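Two grippers, one tray, and my opinion after a month

Wed 30 September

I promised in April that I would write again when I had spent enough time with both hand-held grippers, and then the summer went by. So now I try to put my notes in order, before I forget which complaint belongs to which tool.

For those who did not read the earlier post: I compare tools for recording table tasks by hand, so that an arm can learn them later. I had the Kasmont pair for a long time already. The Rastex pair came in the spring, with a better camera mount and a much thicker manual. The arm itself I will leave out today, it deserves its own complaint.

My test is laying and clearing a place at the table. I like it because everything in it is a little bit difficult. A plate has a low rim, a bowl is smooth, a spoon lies flat and does not want to be lifted, and a tray must be approached from the side. Blocks and cubes tell me very little any more. With cubes every gripper looks good.

I mostly work with one short tool and one long tool together. The short jaws go in the left hand, for holding and pushing. On the right I have the long thin rods, which behave like chopsticks and reach over things without touching them. Both have a marker plate on top, so that the tracking knows where the hand is, and both have a cable at the back.

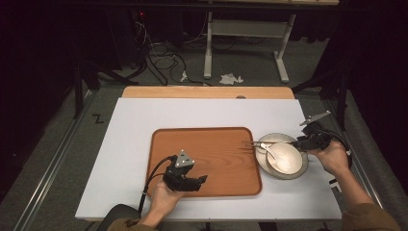 Chaiyaporn wrote to me under the April post that long rods are a mistake for a beginner, that every small movement of the wrist becomes a large one at the tip, and that I would save many hours with short jaws on both sides. I thought about this remark for a long time. For the first week I agreed completely. My tips were shaking, and I spoiled 17 recordings in one afternoon only by knocking the spoon.

But after the second week I changed my mind, at least half. With short jaws I must bring the whole hand down to the dish, and then the hand covers what the other camera should see. With the rods the hand stays back. The recordings are slower but they are cleaner, and I throw away fewer of them. If your camera sits only on the tool, I think the advice is still right and you should stay with short jaws.

The cables are my second subject. The Kasmont cable is stiff and it pulls the wrist a little to the outside, which you do not notice until the next morning. The Rastex one is softer but longer, and I have caught it on the tray more than once. I now give it one wide loop at the side and check the loop before each recording. It is a boring habit – I recommend it.

Then the fingers. I was worried about play in the joints, so I recorded 300 grasps with each pair before I allowed myself an opinion. On the Rastex I felt no difference between the first and the last. On the Kasmont one joint became loose and I had to tighten it five times. A single chopstick is my favourite check for this, as it is thin and round and it turns between the pads if they do not meet squarely.

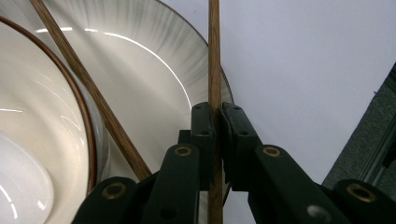
Chopstick check, seen from the gripper's own camera.

I will keep the rods on the right hand and continue. The next thing to compare is the controller, where I have less patience and more questions. If somebody has used a softer pad material for smooth bowls, please write to me which one, and how long it lasted.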